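Geraghty Calls for Public Hearing on Former Councilman's Pension

Group asks Jaltdale council to stop payments to official who admitted taking bribes

JALTDALE, April 25, 2022

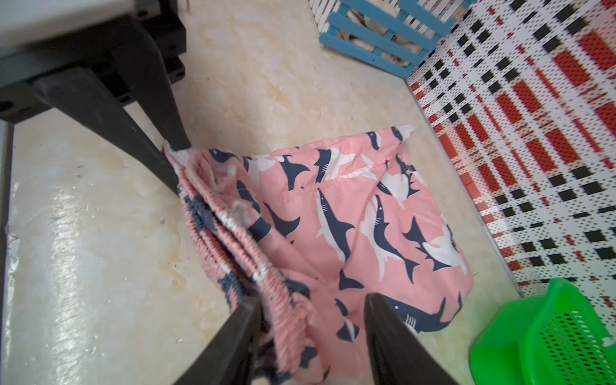
The Geraghty Group for Open Government asked the Jaltdale town council today to hold a public hearing on the pension of a former councilman who pleaded guilty to taking bribes from a paving contractor. The man left his seat before his sentence was given, and under the present town rules he keeps his full monthly payment also while he is in prison. The group says this money comes from the same families who must look at every price in the store, who think twice before they buy a child a pair of pink shorts with sharks on them for the summer. Those families did not vote for such an expense and they were not asked.

According to papers which the group received from the town clerk, the former councilman has been paid from the pension fund without any break. The fund has 251 retired members. The group has no complaint against the other 250, and it wants to say this very clearly.

"Our members are not angry with retired people," said Solveig Skjelbred, chair of the group. "My own mother lived from a town pension. We are angry with a rule that makes no difference between a person who served the town and a person who sold his vote."

The present rule was written 40 years ago. It permits the town to stop a pension only when an official is removed from office by the council. An official who resigns first, even one day before, is not touched by it. The group proposes three changes:

The pension shall stop on the day of a guilty plea or a conviction for a crime connected to the office.

The official shall receive back the money he or she paid in, without interest, after all fines are paid.

A husband, wife or child who had no part in the crime may ask the council for a portion of the pension.

Conall Gallagher, a retired labor lawyer who helped to write the proposal, said the last point was discussed for a long time. "Some members wanted it out. I think it should stay, and the majority agreed with me at the end."

A petition in support of the hearing has 184 signatures from residents of Jaltdale, and 59 more from owners of small businesses who work in the town but live outside it. The second list has no legal weight, but it was delivered together with the first.

Council member Eustaquio Becerra has said he will put the hearing on the agenda if one more member joins him. Council member Shengli Lu told the group by letter that she wishes to read the opinion of the town attorney before she decides. The other members did not answer yet.

The full proposal and the copies of the clerk's papers can be read at the office of the group during normal office hours. Residents who want to speak at a hearing are asked to give their name in advance.

Press contact: Sinéad Ní Bhriain, Geraghty Group for Open Government, Jaltdale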